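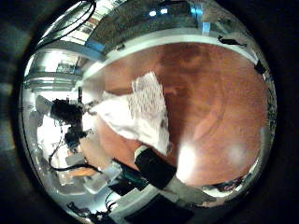 One reader wrote in to say that the last place she worked called it "phased retirement," and that what got phased was her pay. The hours stayed right where they were. She asked whether Jalar would do the same to her. It's a fair question, so it goes first.

Part-Time and Returning Staff: Frequently Asked Questions

Will my hours really go down if my pay does?
Yes. Your agreement lists a weekly number of hours, and your manager signs it too. If you keep going over, tell the Ista scheduling desk. They will either pay you for the extra time or have a word with whoever keeps handing it to you.

Who can apply?
Anyone who has been with Jalar for 10 years in total. The years don't have to be in a row. If you left in a huff and came back, both stretches count.

Do I have to say when I'm leaving for good?
No. We ask once a year, in September, and "I don't know" is an accepted answer. It is by far the most popular one.

I already retired. Can I come back?
You can. Of the 234 people now on reduced schedules, 9 had already had the cake and the speech. You keep your old employee number. You do not get a second cake.

What happens to my health coverage?
That depends on your weekly hours and on which site you work at. Mestden and Dzene have different plans for reasons that predate everyone in this office. Ask for the coverage sheet for your site before you sign anything — the other site's sheet will only upset you.

Is there any money for training?
Up to $2,000 a year, same as for full-time staff. It covers courses and exam fees. It does not cover golf, however well you argue it.

Can I pick my own days?
You can ask for them. Most teams try to say yes, but no team can run with everybody off on the same afternoon. Put down a second choice and mean it.

Will I have to train my replacement?
Sometimes. If so, it is written into your agreement and done during paid hours. Phone calls at dinnertime are not part of the deal, and you are allowed to let it ring.

What if I hate it?
You can ask to go back to full time during the first six months. After that it depends on what's open. A few people have gone back. They said the house was too quiet — or, in one case, not quiet enough.

Where do I send the form?
To the Ista desk, by 4 p.m. if you want it logged the same day. Paper is fine. So is email, as long as you attach the form.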